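How to Turn Your Kitchen Table Into a Desk and Back Again

I work from home four days out of five, and for the first year I did it in a mess. The laptop lived on the kitchen table, and so did everything else. At dinner time I picked it all up in my arms and put it on the bed, and at bedtime I put it on a chair. If you have one table and no office, the steps below should help. They take me ten minutes at most in the morning and less at night.

What you need

A cloth that covers the whole table and can be wiped or washed.
A shallow tray or the lid of a storage box.
A box or basket that holds everything you work with except the laptop.
A damp cloth and a dry one.

You can do without the tray if your table is large. Mine is 42 inches across and I use it every day.

Step 1. Clear the table all the way

Take off everything, including the fruit bowl and the salt. It is tempting to push things back toward the wall and start working in the space that opens up. I did that for months, and by noon the space had closed again. Put the food things on the counter and leave them there until you finish.

Step 2. Put on the work cloth

Keep one tablecloth for work and another for meals. Marit Eide, who used to share this apartment with me, started doing this with a bright checked cloth, and I have kept it up. When the work cloth is on, the table is a desk. When it comes off, the day is over.

Pick something thin and flat. A thick or quilted cloth makes a laptop rock when you type. Fold lines are fine and will relax by themselves, but smooth out any real wrinkles where the laptop will stand. Start from the center and push toward the edges with the side of your hand. Check that the cloth doesn't hang so low in front that you catch it with your knees.

Step 3. Place the laptop first

Set the laptop at the near edge, in the middle of the side where you sit. Leave enough table in front of it to rest your wrists if you like to work that way. I don't, so mine goes close to the edge. Open it and adjust the screen before you put anything else down, and look for glare from the window. If there is glare, move your chair to another side now, while there is only one thing to move.

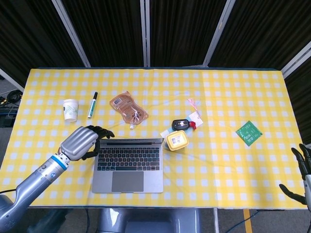

Run the charger off the back of the table or down the side you don't walk past. If the cord has to cross the floor, tape it down or move the table. My neighbor Wissam Najjar lost a good laptop to a loose cord and a large dog.

Step 4. Give drinks their own corner

Drinks go on the far side of the table, away from the laptop. Choose left or right and stick to it. You should have to reach for your cup, so that your elbow never finds it by accident. A paper cup is light and tips easily once it is half empty, so it needs more room around it than a mug does. Don't stand any drink on a fold in the cloth.

If you do spill, lift the laptop before you reach for the towel.

Step 5. Sort the small things

Small things are what make a table look full. Go through yours once and make 3 groups:

Used every hour: pen, glasses, phone.
Used once or twice a day: notebook, stapler, calculator.
Used now and then: tape, spare cables, envelopes.

The first group goes on the side of your writing hand, close to the laptop. The second goes on the tray. The third stays in the box until you need it, and goes back when you are done with it. I was strict about this for two weeks and after that it took no effort.

Step 6. Put it all back

At the end of the day, work in the opposite order. Small things go into the box first - they take the longest, and if you leave them for last you will leave them out. Throw away cups and wrappers. Unplug the laptop, close it and put it on its shelf. Then shake the cloth out over the sink, fold it and lay it on top of the box.

Wipe the table before the meal cloth goes on. Crumbs do get under there.

Washing the cloth

I wash mine every other week, on cool, and hang it over the shower rail. Ironing isn't needed if you pull it straight while it is damp. Coffee should be rinsed out the same day with cold water and a little dish soap. If you own two work cloths you can swap them, but I have managed with one since October.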